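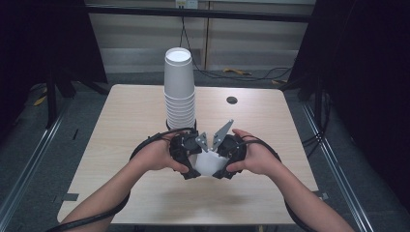 Pre-use check, hand-held grippers, bench two. Sunday, May 1, 2022. I'm comparing the Dindent fingers with the Galta ones before we commit to a set for the arm, and I'd rather find the loose screw now than in the middle of a run. Paper cups are the test piece again this round, one cup held on its side between the two housings and the rest in a tall stack at the back of the table — they mark if you so much as look at them sideways, so you get a fair idea of how hard you're squeezing.

Boxes are ticked where I was happy. Comments underneath are mine, so blame me for the spelling.

## Housings and fingers

- [x] **Both housings closed, no cracks or gaps at the seam**
 Fine. The Dindent left one has a scratch near the thumb rest that was on the April sheet too, and it hasn't grown.
- [x] **Finger screws tight**
 Did these with the short driver. One on the Galta right finger took a quarter turn, so please put a dab of threadlocker on it next time it's apart (the blue stuff, not the red!).
- [x] **No burrs on the finger edges**
 Ran a cotton bud along all of them and nothing snagged.
- [ ] **Fingers meet evenly when closed**
 Dindent yes, Galta no. The Galta pair closes with a sliver of daylight at the tip, which I can live with for cups but wouldn't want for anything thin. Leaving it open until I've shimmed it.

## Cables

- [x] **Strain relief seated on both sides**
- [x] **Slack enough to turn both wrists right over**
 Running them back along the forearms is still the most comfortable way I've found. I tried over the shoulder last month and kept catching my collar.
- [x] **Connectors clicked home at the controller**
 The Briggs controller has a proper latch and I love it. The Lunamano one is a friction fit, so give it a tug, and then give it another.
- [ ] **Floor cables clear of feet**
 Marked as not done. There's loose cable on the floor by the frame and it wants taping or a cover before anyone walks around in there with their hands full.

## Controller

- [x] **Stop button drops power to the fingers**
 Tested 3 times on each controller. Briggs lets go straight away; Lunamano has a little think first, maybe a blink's worth. Passes, but I've noted it.
- [x] **Force limit set to the soft profile**
 Check this every single time you swap controllers! Lunamano goes back to its default at power-up and the default is not kind to paper.
- [x] **Cycle counter read and written down**
 Dindent set is on almost 2000 closes. Galta was zeroed when it was fitted.

## Table and surrounds

- [x] **Table doesn't rock**
- [x] **Tape marks still stuck down**
 The dark bit on the left front is fine, I pressed a thumbnail under it and it held.
- [ ] **Floor clear of odds and ends**
 A couple of small yellow things down there, one by the left frame and one past the cups. Pick up before the next session.
- [x] **Fabric on the side frames clear of the work area**

## Where I've got to

OK to use with the Dindent fingers on the Briggs controller, once the two floor items are sorted. Galta fingers are on hold for the shim. If I had to choose today I'd go Dindent — they feel lighter on a cup and my hands were less tired — but I haven't given Galta a fair go with that tip gap, so don't order anything yet. Shim stock is in the second drawer, under the spare connectors.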